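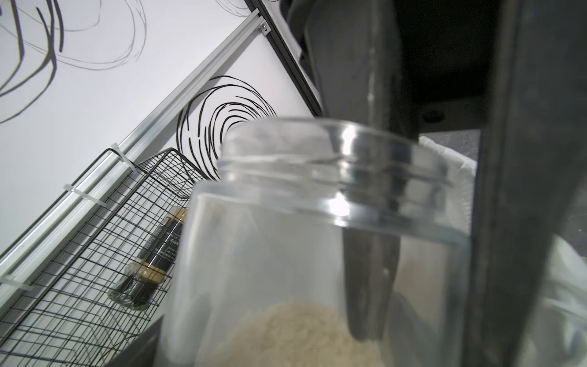
Larkunport Heritage Guesthouse
Progress report to the Varnuvus Travel and Heritage Fund
26 September 2018

Dear members of the Fund,

With this report we inform you how the work at the guesthouse has advanced in the second part of the grant. The first part was described in our previous report and I will not repeat it, except where something has changed.

Guest rooms

The upper floor is now finished and open to guests. The three rooms facing the harbour were the most difficult, as the old window frames had to be repaired by hand and the joiner could work only on dry days. We kept the original glass where it was possible. In the room at the corner it was not possible, and we used new glass with the same division of panes. The colour of the walls in the corridor is a pale grey-green, which we found under many layers of paint beside the stairs.

The rooms on the garden side have new beds and new plumbing. Two guests have written that the water takes a long time to become warm in the morning. The plumber has looked at this and he proposes a small second pump. The cost is 160 dollars and we will pay it from our own money, not from the grant.

Front hall and stairs

The stairs were closed for longer than we had planned. Under the carpet, several steps were in worse condition than the inspection had told us, and the handrail did not meet the present safety rule. The heritage officer accepted a second, lower rail on the wall side, so the old one can stay. Guests used the back entrance during this period. We gave them a reduced price, and I must say that most of them were very patient.

The reception desk has been moved to the left of the door. Before this, people arriving with luggage stood in the way of people going to breakfast.

Guests and bookings

In the summer season we received 105 bookings directly, without an agency. Our target in the agreement with you was 70. I believe the main reason is the ferry from Brastutstead, which had an evening sailing this year, so that travellers arrive too late to continue by road and need a bed in the town. We should therefore be careful with this number. If the ferry company does not repeat the evening sailing, the result may be lower next year.

The average stay is still short. Many guests come for one night only, see the harbour and the old customs street, and leave after breakfast. We would like to give them a reason for a second night. The walking route to the Tan lighthouse is ready on paper, and the town has promised to put the signs in October. We have printed a simple map in English and French, and it is placed in each room.

Breakfast is now served in the former reading room, as it was in the old days of the house. It has the best morning light, but the door to the kitchen is narrow and the staff must wait for each other. We have no good solution for this at the moment. 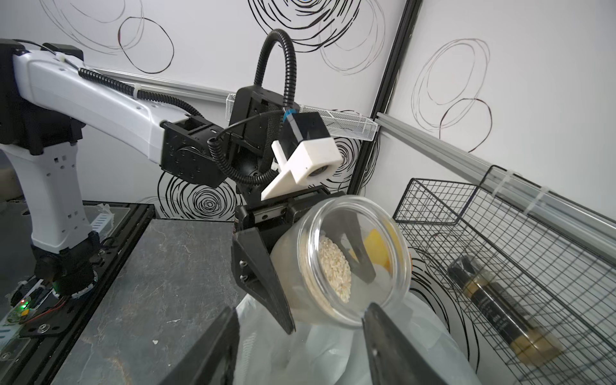
Will the guesthouse stay open during the winter works?

The upper floor will stay open, and only the ground floor rooms on the garden side will be closed while the floors are repaired. Breakfast will continue at the usual hours.

Changes to the plan

I ask your approval for one change. In the original plan there was money for a sign with lighting above the front door. The neighbours across the street do not wish to have this light at night, and we also think the house looks better without it. We propose to use the same amount for sound insulation between the corner room and the stairs, which is the complaint we receive most often. The total budget would remain the same.

A second point is the delivery of the curtains. The workshop sent the wrong fabric, and it had to go back. They have accepted the mistake and there is no extra charge, but the rooms on the garden side have only simple blinds until the right fabric comes.

Spending

All payments up to now are within the limits of each budget line. The work on the stairs has used the full reserve for unexpected repairs, so there is nothing left in this line. The receipts are attached in the order of the table you sent us. The final invoice of the joiner is missing, and I will forward it when it arrives.

Next steps

The floor repairs will begin after the last group of the season has left. Before that, the heritage officer will visit again to see the wall rail and the windows. If you wish to be present at this visit, please write to me and I will send you the hour.

With respectful greetings,
The manager
Larkunport Heritage Guesthouse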